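Forums | Fabric & Felt | Work Surfaces | Search

Craft Help > Work Surfaces > Table covers

Blue cover for sorting felt pieces?

Ute Sauerland
I handle small two-layer felt pieces, gray and tan. Does a plain blue surface suit them?

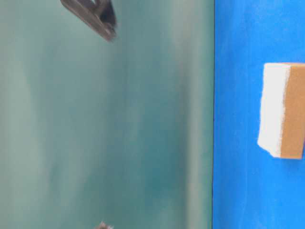
Blue tabletop, right side

Willy Verschueren
Yes. Both colors separate well from blue — gray on white is worse.
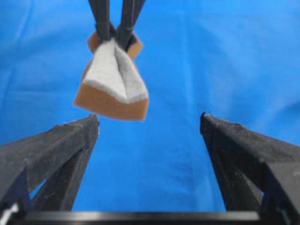

Timo Hamann
Cloth creases. Iron it first.

Last updated: February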